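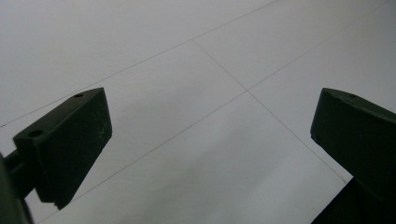 Ticket 11-364
Opened: 09/03/2019
Product: Ondari desk kit, flat-packed
Reported by: Edmund Głowacki
Status: Open (reopened twice)
Priority: Low, over the objections of the reporter

Summary
Flat metal plate with the large round hole does not sit flush. Desk rocks. Coffee has been lost.

Reporter's note
I have built furniture before and most of it is still standing. The Ondari kit came with one dark gray plate, rounded corners, big circular hole toward one end. According to the leaflet it goes under the rear crossbar. According to the drawing in the same leaflet it goes under the front. I tried both. At the rear the desk rocks left. At the front it rocks right, so I suppose that counts as progress.

Reply 1, Trivton support
Thank you for contacting Trivton. Please confirm that the floor is level.

Edmund
Tile in one room, carpet in the other. Rocks on both. I put a level on the tile and the bubble sat where bubbles are meant to sit.

Reply 2, Trivton support
Please confirm that all bolts are tightened.

Edmund
They are tightened. I then loosened them, as page 6 says to, and tightened them again in the order given on page 4, which skips bolt 3. I did bolt 3 last and apologized to it.

Reply 3, Trivton support
We are closing this ticket as resolved.

Edmund
Reopening. Please define resolved.

Reply 4, Trivton support (second line)
Hi Edmund, sorry about the runaround. Two plates have shipped with this kit. The older one came from Srithong and the newer one from Urard, and the leaflet was written for whichever one you don't have. Can you take yours off, get it up on a table in decent light and see whether the hole is centered or nearer one end? Check for a bend while you're there. Tip it, don't just lay it down, a slight bow won't show lying down.
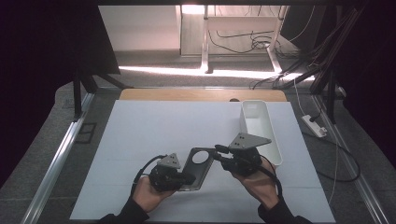 Edmund
Hole is well toward one end. No bend I can find, and I tilted it until my wrists complained. No stamp or part number on either side either, unless it's written in something only Srithong can read.

Reply 5, Trivton support (second line)
Off-center hole means Urard. It goes under the rear crossbar with the hole end facing the wall. Leave the four bolts finger tight, stand the desk up, lean on the middle, then tighten corner to corner. Ignore page 4. Ignore page 6 too, to be safe.

Edmund
Done as told. Rocking is down from "ferry" to "restaurant table." A folded leaflet under the left rear foot takes care of the rest, and I'm glad to have found a use for it. Would still like a corrected one, and the felt pads that were on the parts list and not in the box.

Reply 6, Trivton support (second line)
Pads requested from the warehouse. Leaflet passed to documentation. Leaving this open until the pads go out.

Edmund
Any word on the pads?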